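4. Reader letters and the "coming ice age" story

4.1 Material and coding

The third body of material is the letters page. We read 507 letters printed in the Drustesthorpe weekly paper over the ten years after it first ran a syndicated article on global cooling. Only letters that mentioned climate, long-term weather, glaciers or fuel supply in connection with cold were kept. Letters complaining about a single hard winter were kept only if the writer drew a wider conclusion from it.

Each letter was coded for direction (cooling, warming, no change, undecided), for source (a named scientist, a magazine, a broadcast, personal memory, none) and for tone toward scientists. Coding was done by Dexter Magbanua, and a second reader coded the March letters from every year without seeing the first set of codes. Where the two disagreed, the letter was discussed and the final code was entered with a note. Most disagreements were over tone. Sarcasm is hard to code from a short letter, and several writers were regular contributors whose style only became clear after reading a number of their letters together.

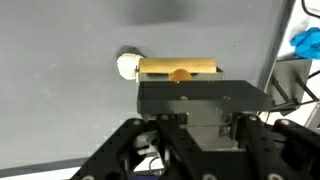 Figure 1. Tan cylinder in a metal cradle and white lump on a gray surface, seen from above.

4.2 Direction of the letters

The cooling letters do not form a steady stream. They come in bursts, and each burst follows a printed article or a broadcast within a few weeks. Between bursts the topic nearly disappears, even in cold years. This matches what we found in the Policarpio clippings (Section 3), where local editors picked up national stories and dropped them again quickly.

Few writers held a firm view that an ice age was near. The more common position was doubt — either about the claim itself or about whether anyone could know. A typical letter grants that the winters have been hard, says that the writer's parents saw worse, and asks why the newspaper is giving space to the matter. Letters of this kind were coded as undecided unless the writer plainly rejected the claim.

Warming is mentioned less often in the early years and more often toward the end. We found 14 letters that discuss both cooling and warming, and in these the writer usually treats the two as rival stories put out by the press. Three of them name a scientist. The rest refer to "the experts" or "the scientists" with no further detail.

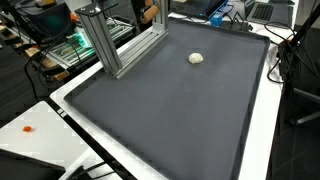 Figure 2. Small off-white dough ball on a dark gray tray.

4.3 Later use of the same letters

Some of these letters had a second life. The Mendorska newsletter, which opposed fuel taxes, reprinted a group of them many years later as proof that scientific opinion had once been settled on cooling. We compared the reprints with the originals. The wording was mostly intact, but dates were left off, and letters that expressed doubt about cooling were shortened so that only the opening lines remained. A reader of the reprints would not know that the writers had been arguing with the claim.

The Joltameck collection holds replies to the newsletter, some from the original letter writers or their families. Two asked for a correction. We did not find that one was printed, though the run of the newsletter available to us has gaps and we can't rule it out.

4.4 Limits

Printed letters are a poor guide to what a town believed. The editor chose them, and the unprinted ones were not saved. The paper also changed hands during the period, and the new owners cut the letters page to half its length, so raw counts from before and after that change should not be compared directly. For this reason we report shares of each year's printed climate letters in the tables that follow — the yearly counts are given in the appendix.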